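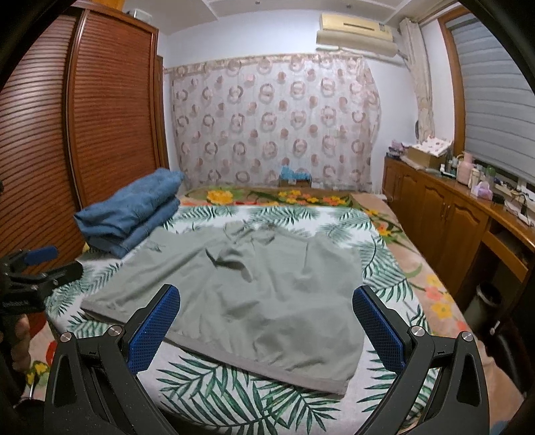

Auf dem Bett falten geht doch auf den Rücken, schreibt Vida unter meinen letzten Beitrag, warum nicht am Tisch? Weil der Tisch bei mir zu schmal ist. Ein T-Shirt passt quer drauf, ein Badetuch schon nicht mehr. Ich falte deshalb weiter auf dem Bett, im Knien.

Zur Reihenfolge, danach wurde auch gefragt: Handtücher zuerst, die kommen links oben hin. Dann die T-Shirts einzeln. Saum zu mir, Kragen nach hinten, einmal mit der Hand glatt streichen. Das graugrüne ist nach jeder Wäsche gleich knittrig, egal was ich mache.

Gebügelt wird hier nichts. Ärmel nach innen, längs auf ein Drittel, dann zweimal umschlagen. Im Schrank stehen die Shirts hochkant, so sehe ich alle auf einmal.

Der Schrank mit den Lamellentüren ist alt und bleibt. Schiebetüren sind neben dem Bett praktisch, man kommt auch ran, wenn alles voll Wäsche liegt. Nachteil: Staub in den Lamellen. Ich gehe mit einem trockenen Pinsel durch, dauert 13 Minuten pro Tür.

Das Laken mit den Palmblättern wasche ich bei 40 Grad. Die Farbe hält bisher. Die geblümten Decken kommen seltener dran, die brauchen bei mir mehr als 2 Tage zum Trocknen, im Dezember eher länger.

Waschmittel ist gerade das flüssige von Keltus. Davor hatte ich das Pulver von Varura, das hat auf dunklen Sachen Streifen hinterlassen. Kann auch an der Maschine liegen.

Noch zu den Handtüchern: dritteln, dann halbieren, Bruchkante nach vorn. Wenn die oberste Lage absteht, lege ich den Stapel umgedreht ins Fach.

Socken mache ich abends. Bettwäsche kommt in einem eigenen Beitrag, beim Spannbettlaken bin ich noch nicht zufrieden mit den Ecken.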